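Second walk-through of the two-arm cell, Fedau floor, morning round. I did this one with the Bernodstead checklist again because I still like it better than ours - it leaves room to grumble. Ticks first, my comments under each one, and please add yours before the May meeting!

## Part 1: Before anyone touches anything

- [x] **Stop buttons reachable from both sides of the table**
 Yes. I could get to the nearest one in a couple of steps from where the sorting people used to sit. My arms are short, so if I can do it you can too.
- [x] **Floor clear of cables and boxes**
 Much better than last time. Thank you, whoever moved the cartons.
- [ ] **Walkway wide enough for two people to pass**
 Hmm. It's fine if you're both feeling friendly. I measured 115 cm at the tightest spot and I'd like more, so I'm leaving it open.
- [x] **Pedestals and mounting bolts tight**
 Checked all of them with the wrench (and yes, I put the wrench back).
- [ ] **Tabletop clean**
 There's still a smudge near the left end. I went at it with the blue spray and got nowhere. Not a safety thing, but it bugs me.

## Part 2: The work at hand

The test set is the usual one: the dice, the flat tan square, the little white box and the green can. The job is putting the green die on the square.

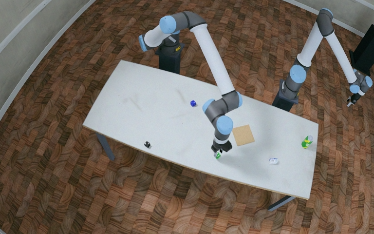
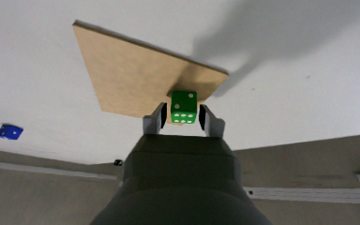
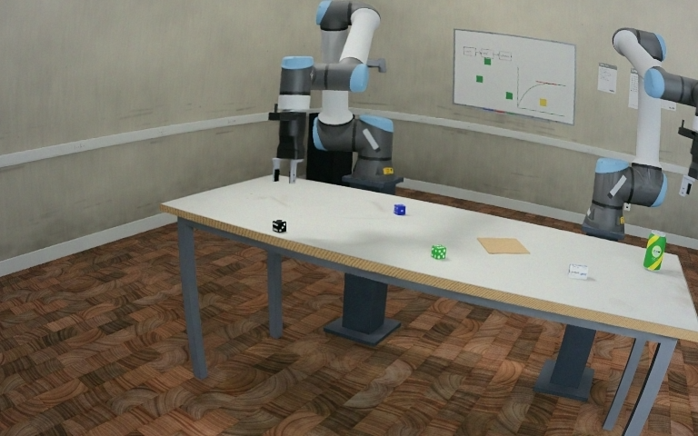
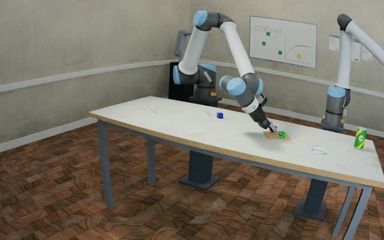

*Walk-through notes and comments by the floor safety rep, Fedau site*
*Checklist: Bernodstead, 18 items, Pinto cell*

- [x] **Grip pads seated and not worn**
 Looked at them up close with the power off. No tears, no shiny patches.
- [x] **Items spaced so the arm doesn't brush one on the way to another**
 Good gap around the dice. I'd keep the can down at the right end where it is, it's the tallest thing on there and the easiest to knock.
- [x] **Arms keep clear of each other**
 I watched 9 cycles and they never got close enough to make me nervous. The old Hultmont setup used to make me jump every single time, so this is a real treat.
- [ ] **Hands-off line marked on the table**
 Nope. We talked about tape last month and there's still no tape. I'll bring a roll myself if I have to!
- [x] **Whiteboard readable from the operator's spot**
 Readable if you know the handwriting. Could somebody go over the labels in the boxes again, a bit bigger?

## Part 3: The people part

This is the bit I always end up writing too much on, sorry.

- [x] **Everyone on shift has done the restart training**
 All 8 of us. Two people asked to do it over and I think that was smart, the second go is when it sticks.
- [ ] **Job change explained to the people it affects**
 Half done, I'd say. The sorters know they're moving to checking and restocking, and most of them seem pleased about their wrists (mine stopped aching after a few weeks, for what it's worth). What they haven't heard is who decides when the cell is down and we go back to sorting by hand. I got three different answers to that in one morning.
- [ ] **Breaks covered**
 When we sorted by hand you just stood up and stretched. Now one person watches the cell, and that person feels stuck there. I did it from 7 until almost 10 and my eyes were crossing. Watching is tiring in a different way from lifting, and I'd like us to swap every hour.
- [x] **Noise okay for talking**
 Lovely and quiet. We can chat across the table now, which we never could with the belt running.
- [ ] **Place to sit**
 A stool, please. A proper one with a back.

## Still open

| Item | Who | Comment |
|---|---|---|
| Walkway width | Facilities | Could the table shift over a little? |
| Smudge on tabletop | Anyone with a better spray | Low priority |
| Hands-off tape | Me | I'll get yellow unless somebody objects |
| Who calls it when the cell is down | Shift leads | I want one answer, in writing |
| Hourly swap | Shift leads | Trying it out next week either way |
| Stool | Purchasing | Asked twice now |

If you disagree with a tick, just write next to it and put your initials - I won't be offended. The paper copy is on the clipboard by the door, and the pen is tied to it this time.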